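Home | Facilities | Programs | Safety Notices | Galleries | Contact

Cable Handling Fault at the Plarkbridge Bench: Photo Gallery

Plarkbridge Assembly Laboratory
Posted in August

The Plarkbridge Assembly Laboratory operates a two-arm workstation for the study of cable routing and connector handling. During an afternoon session on the Enitz cable trial, the workstation experienced a loss of coordination between its arms while a connector was being passed from one to the other. One gripper closed on a connector that the other had not yet released. The arms pulled against each other for 2 seconds before the operator pressed the stop button. There were no injuries. One cable was damaged at the strain relief and has been withdrawn from use.

The laboratory publishes a short gallery after each reportable fault so that partner sites running similar equipment may compare their own practice. The full report is held by the safety office and may be requested by any site that takes part in the Enitz trial.

1. The workstation and the frame
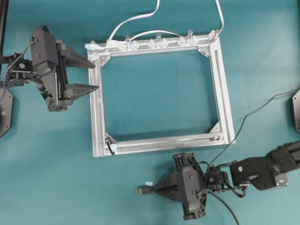 The Enitz trial requires that cables be picked up, turned to the correct direction and laid along an aluminum frame fitted with upright pegs. Both arms may work inside the frame area at the same time. Under the procedure in force on the day of the fault, each arm was permitted to enter the shared area once the other had reported that its gripper was open. The report was sent by the control software when the open command was issued. It did not depend on a reading of the finger position.

On the day in question, the left arm issued an open command and reported itself clear. The fingers had traveled only part of the distance. The right arm, acting on the report, took hold of the connector and began to withdraw toward its own side of the table. The force limit should have stopped both arms at once. It had been raised earlier in the month for a separate task involving stiffer cables and had not been returned to its normal value.

The operator was standing at the marked position outside the reach of the arms and responded correctly. The stop button cut power to both arms, and the connector was removed by hand after the grippers had been released in the approved manner. The workstation was then locked out and a tag placed on the main switch.

Inspection found wear in the left gripper's drive, which had slowed the opening movement. Sixteen earlier log entries recorded an opening time longer than the permitted value. These entries were stored correctly but did not raise an alert, and the weekly log review had not been carried out during the summer schedule. The laboratory considers this the most serious finding of the review.

2. Connector handling between the grippers

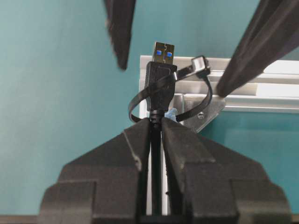
Connectors of this kind leave little room for error. The fingers must close near the base of the plug, where the molded body meets the cable, and the load placed on that point must remain low. A pull that would do no harm to the metal shell can separate the conductors inside the strain relief without leaving any mark on the outside. For this reason, every connector involved in a fault is now to be tested electrically before it is returned to the bench, whatever its appearance.

Cable ties present a further difficulty. A loose tie may catch on a fingertip, or may be read by the vision software as part of the connector body. The review did not find that a tie contributed to the August fault. It did note 2 earlier cases in which a grasp had been attempted at the wrong height, and the handling instructions have been amended to cover ties left on a cable.

The following measures are in effect at Plarkbridge:

The open-gripper report is sent only after the finger position has been read and confirmed.

The force limit returns to its normal value at the start of every session. Any increase must be entered in the session record and approved by the shift lead.

The gripper drive is inspected after every 10 hours of operation.

An opening time above the permitted value stops the task and requires a restart by the operator.

Partner sites using the Grandeo control package should check whether their own installation reports on command or on position. The setting is found in the handover section of the cell configuration and should be changed only while the workstation is locked out.

Related items

Enitz Cable Trial: Revised Handling Instructions
Lockout and Tagging at Shared Workstations
Jayawardena Hall: Summer Access Hours
Gallery: Gripper Drive Replacement
Reporting a Fault or Near Miss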